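Vemside Household Tasks Laboratory
Workshop notebook, laundry task
Entry for December, afternoon session
Entered by: Ívar Norðdahl
Reviewed by: Birthe Eyvindsson

Task under study: front-loading washing machine, domestic type. Two-armed robot, floor-standing basket, mixed garments. The question for this block of work is whether the unit can be left to do a household load without a person at hand.
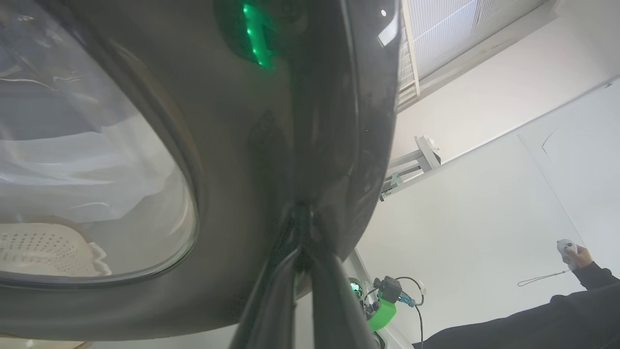
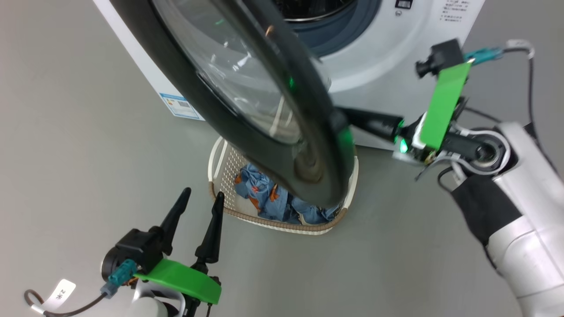 Laundry station, December. First view from the wrist, second view from the head, with the right gripper on the rim of the open door.

1. Purpose

The Grumevton report of last spring stated that laundry loading was "substantially solved" for two-armed machines. This laboratory was asked to give an opinion on that statement. The present entry records the working position after 40 full attempts and is intended for internal use until Birthe Eyvindsson has signed the summary.

2. Terms

A full attempt is counted from the start command to the door being latched with all garments inside the drum. An attempt in which the operator takes over at any stage is entered as assisted, including those where the correction lasted only a moment. The Trodine scoring sheet permits short corrections to be disregarded. We do not follow that practice and the two sets of figures should not be placed side by side.

3. Results to date

Of the 40 full attempts, 19 were completed without assistance. The remainder were assisted or stopped. The longest unassisted attempt took 473 seconds. A member of staff carried out the same load for reference and was done well before the robot would have emptied half the basket. The reference time was not written down and must be repeated properly.

4. Observations by stage

Door. Contact with the rim is dependable once the gripper is on it. The difficulty is in the last part of the swing, when the arm nears the end of its reach and the base has to shift. On two attempts the finger slid along the rim and the door drifted back toward the machine. The current routine keeps one gripper at the door while the other is held open and ready, and this should be retained.

Garments. Denim is the most favorable material we have tried. It holds a fold, gives the fingers something to close on and seldom drops. Thin shirts and single socks are much worse. A sock lying flat against the wall of the basket was missed repeatedly, and the routine then reported the basket as empty. That report is a fault in its own right and has been entered separately.

Gasket. Sleeves and trouser legs left hanging over the rubber lip remain the most frequent cause of assistance. The machine will attempt to close the door on them. A person clears this with a push of the hand and hardly notices doing so. We have no reliable check for it at present.

Basket. Position matters more than expected. With the basket directly under the open door the transfer is short, but the door hides part of the contents from the head camera. Moving it out to the side improves the view and lengthens every reach. Both layouts are to be run again with the same load.

5. Opinion

The statement in the Grumevton report cannot be supported for ordinary household use. Loading heavy garments from a known basket into a known machine, with an operator in attendance, is within present ability. Sorting, checking pockets, measuring detergent and choosing a program were outside the trial, and any claim about "doing the laundry" should say so plainly.

For shop-floor use the position is better. Work garments of one kind, one model of washer and a fixed basket location would remove several of the difficulties listed under section 4. Birthe considers a limited trial at the Paul workshop reasonable. I agree, provided the gasket check is in place first.

6. Actions

Repeat the reference load with a timer (Í.N.).
Add a second look into the basket before the empty report is issued.
Run both basket layouts, denim first, then shirts.
Obtain the unedited attempt log from Trodine, if they will release it.
Summary to B.E. once the layout runs are in.

Note added 17:20: door routine restarted after the controller update. No figures taken from these runs.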